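Why Does a Hot Drink Go Cold?

Level: Years 4 to 6
Words to know: particle, conduction, convection, evaporation, insulator

Everything is made of particles too small to see. In a hot liquid the particles move quickly. In a cold liquid they move slowly. Temperature is a measure of how quickly the particles are moving on average.

Heat travels from a hotter thing to a cooler thing. A cup of tea at 63 degrees Celsius in a kitchen at 20 degrees will lose heat until the tea and the kitchen are at the same temperature. The tea does not take in cold. It gives out heat.

The heat leaves in several ways at once.

Conduction is heat passing through a material by touch. Fast particles in the tea bump into the wall of the cup, and the particles in the wall begin to move faster. The wall then passes heat to your hand, to the table and to the air beside it.

Convection is heat carried by a moving liquid or gas. Air touching the cup warms up, spreads out and rises. Cooler air moves in to take its place, and it is warmed in turn.

Evaporation happens at the surface. The fastest particles escape from the liquid into the air as water vapour. The slower ones are left behind, so the average speed drops and the tea gets cooler. In an open cup of very hot tea, a large share of the heat is lost this way.

Radiation is heat given off as invisible infrared light. All warm objects do this, including you.
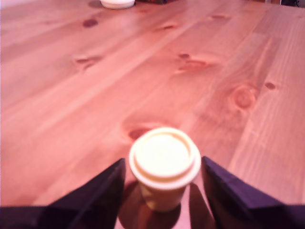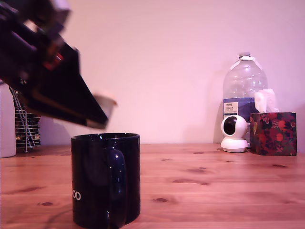
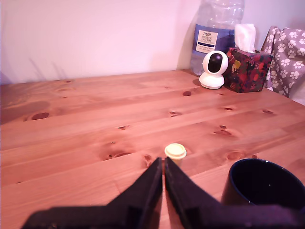 A lid slows evaporation. It holds warm, damp air above the liquid, and many of the escaping particles fall back in. For this reason a thin lid can make more difference than a thicker cup.

The material matters as well. Metal conducts heat quickly. Ceramic conducts it more slowly, but a heavy mug has to be warmed first, and that heat comes out of the drink. Paper is a fairly good insulator, which means that heat passes through it slowly. Foam is better still, as it is full of tiny pockets of trapped air.

Size matters too. A small drink has less heat stored in it than a large one at the same temperature, so it cools sooner.

Try it: the lid test

Ask an adult to pour the water. Use warm tap water at 50 degrees or less, never boiling water.

You will need two identical cups, a saucer to use as a lid, a thermometer, a measuring jug and a clock.

1. Measure 500 millilitres of warm water and share it equally between the cups.
2. Write down the starting temperature of each cup.
3. Cover one cup with the saucer. Leave the other open.
4. After ten minutes, lift the saucer, measure both cups and put the saucer back.
5. Repeat until you have three readings for each cup.
6. Draw a line graph with time along the bottom and temperature up the side.

Compare the slopes of the two lines. A steeper line means faster cooling. Check whether each line is steeper at the start or at the end.

Text by Renu Shukla. Checked by Panagiotis Karagiannis, Millmont.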